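What Can a Robot Hand Do? Open Day at the Hirken Robot Hall

Every March the Hirken hall in Lasdale opens its doors to school classes. Children can come close to the tables and watch the robots at work. If your class is coming, read this page first.

A robot has no eyes like yours. It looks with a camera, and a computer makes numbers from the picture. From these numbers the robot must find out where a thing is and how it is turned.

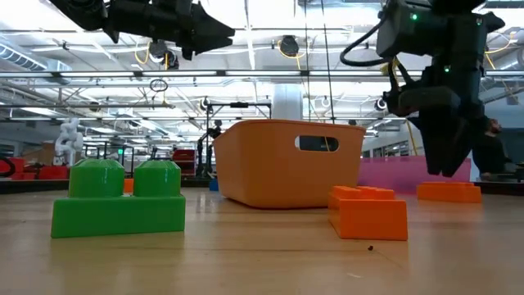 Picking up a toy block is easy for you, but for a robot it is a difficult job. First the arm must move above the block, then the fingers must go down on the correct sides. At our table the blocks are big ones, green and orange, with round bumps on the top, and there is an orange bin as well. Look at the two black grippers which come from above. A gripper is the hand of the robot. If it presses too little, the block falls. If it presses too much, the block can jump away!

How does a robot learn this? It practices. Our Gumeck program needed 2,000 tries before we were happy with it.

Visits are for children from 10 years, and one visit takes two hours. Please stay behind the panel when an arm is moving. You may ask as many questions as you like.

Siddiqui Learning Pages, 20/09/2019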